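9/2/19

# Cosbridge「Obi」 フタなしの箱を4か月使って

星は3つ。最初に書いておくので、急いでいる人はここで帰ってもらってかまわない。

Cosbridgeの「Obi」は、グレーの、大きい、フタのない箱である。商品ページには「暮らしに余白をつくる収納」とあった。余白はできる。箱の中にできる。そのぶん部屋の余白は減るのだが、そこまでは書いていなかった。

値段は本体が900円、送料が700円。送料込みで考えると急に高い箱に見えてくるので、考えないほうがいい。店頭ならCendhamの駅前の店に置いてあるらしいが、うちからそこまで行く電車賃を調べたところ、送料のほうがまだましだった。うまくできている。

## 買った理由

Zonitzの積み木を入れる箱が必要だった。積み木そのものには何の不満もない。問題は付属の巾着袋で、これが入れるときには小さすぎ、出すときには深すぎる。口のところで必ず一本つっかえて、それを引き抜くと残りが全部ついてくる。片づけの時間になると子どもは巾着を見なかったことにし、私も見なかったことにし、積み木は床で夜を明かす。そして朝、誰かが踏む。だいたい私が踏む。

そこで「上から放り込める、口の広い箱」という条件だけで探した。Obiは最初の検索結果に出てきて、最後まで比較せずに買った。レビューを書く人間としてどうかと思うが、箱の比較にそこまで情熱を注げる人のほうがどうかしているとも思う。

## よかったところ

まず口が広い。壁が上に向かって外側に開いているので、手を突っ込んだときに手首が当たらない。地味なようで、巾着から来た者には相当な贅沢である。大人が両手を入れても余裕がある。子どもは最初の週、積み木を出したあとに自分が入ろうとした。やめさせた。

フタがないのもいい。フタのある箱は、フタが閉まらなくなった日から「フタの置き場所」という新しい問題を連れてくる。Obiにはその心配がない。おかげでホコリは積もり放題だが、毎日使っていれば積もる暇もないし、毎日使わないならこの箱を買う理由もない。

底が平らで広いことも書いておく。積み木が重ならずに寝てくれるので、緑を探して赤を全部どかす、という作業が減った。片づけたまま中で遊び始めてしまうのは誤算だった。片づけなのか遊びなのかわからないものが夕飯まで続く。

## よくなかったところ

音。これに尽きる。放り込める箱を望んだのは私だが、放り込んだ音が隣の部屋まで届くことは望んでいなかった。日曜の朝に聞くと、片づけを教えた自分を少し恨む。薄いフェルトを敷いてみたこともあるが、フェルトは翌日、ぬいぐるみの毛布になっていた。以来戻ってこない。

それから大きさ。「大きい箱を買って大きいと文句を言うな」という声が聞こえてきそうだが、言う。棚に入らない。うちの棚だけでなく、実家の棚にも入らなかった。床に置くと通り道をふさぐので、結局テーブルの上が定位置になり、食事のたびに誰かがどかしている。収納用品を収納する場所がない。考えてみれば、商品ページの写真は何もない広い部屋で撮ってあった。ああいう部屋に住んでいる人は、たぶん箱がいらない。

角に小さいものが溜まるのも気になる。ビーズ、豆、何かの部品。どこから来たのか見当がつかないが、捨てた翌日に限って「あれどこ」と聞かれる。私は今では捨てずに、そのまま底に残している。

## 手入れ

濡れた布で拭くだけ。説明書には「中性洗剤をご使用ください」と書いてあるが、積み木の箱に洗剤を使うほど丁寧な家では、そもそもこの箱に積み木を放り込まないと思う。布で拭いて取れる汚れは取れるし、取れない汚れは取れない。後者については早めに諦めると気が楽になる。

## こんな人に

- 巾着袋に負けた人
- フタをなくすのが得意な人
- 棚に空きがなくても、テーブルには空きがある人

逆に、集合住宅で朝の早い子どもがいる家は、先に敷くものを買ったほうがいい。毛布にされないものを。

## 見た目のこと

最後に、見た目を気にして買う人のために傷みの話をしておく。Cosbridgeの説明では「使い込むほど味わいの出る仕上げ」だそうで、たしかに何かは出る。使い込んだObiの内側では、斜めになった面の白いところに短い縦の引っかき傷が並び、下のほうはグレーに変わって、白との境目がぎざぎざに欠けている。これを味わいと呼ぶかは各自の舌にまかせたい。底もこすれた跡と曇りだらけだ。ただ、その上に赤茶と濃い緑の積み木が好き勝手な向きで転がっていると、傷のほうはあまり目に入らなくなる。左手前の暗い色の丸い小さなものについては、例によって捨てずにおく。積み木の箱に求めるのはそのくらいで、白さを保ちたいなら何も入れないのがいちばんいい。もう一つ買うかと聞かれたら、11月のセールで送料が無料になっていれば買う。置き場所はまだない。

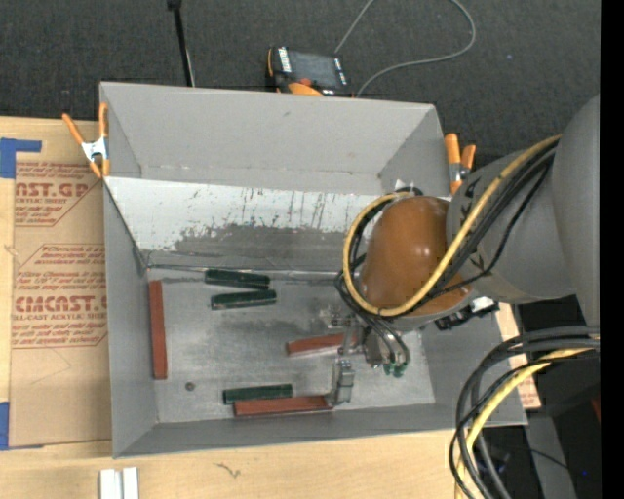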